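Home | Cells | Gallery | Workshop notes | Contact

Last updated: June

The Pluvetti cell at Rumthorpe: setting up the gripper

We took on the Pluvetti picking cell with a promise that it would need 30 minutes of attention a month. I have my doubts. The makers say the fingers hold their setting for years, and they may, but the log stood at 3,651 cycles when I first found one side closing ahead of the other.

Most of the upkeep is dull. Wipe the pads, check the fasteners on both sides, open and close the fingers slowly and listen. The brochure has a self-centring routine which I have run 16 times. It reports success every time, including the time I had left the offset wrong on purpose.

Every change is now tried in the Gondal simulator before it goes near the real arm. I don't trust that either, as rendered marble never gets dusty, but it is cheaper than a bent finger.
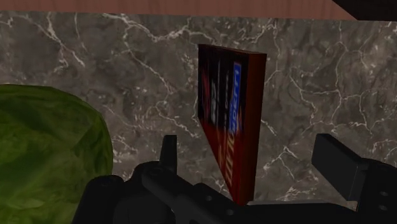
Finger clearance is the setting I argue about most. The sales sheet gives one opening width for all cartons, as if they all stood square to the gripper. Put a thin box upright and turn it sharply, as in this simulated approach, and the gap on the left finger is narrower than the one on the right. I would sort that out before closing. The green thing next door also leaves less elbow room than any test sheet I've been handed.

The next job is the wrist cable, which is said to be good for about 100 more hours. We'll see.

Comments (3)

gantry_gus: Same with ours. The routine passes whatever you do to it.

Mill Lane: Is this the cell you showed at Event? It looked fine there.

oilcan: They all look fine at shows. What do you clean the pads with?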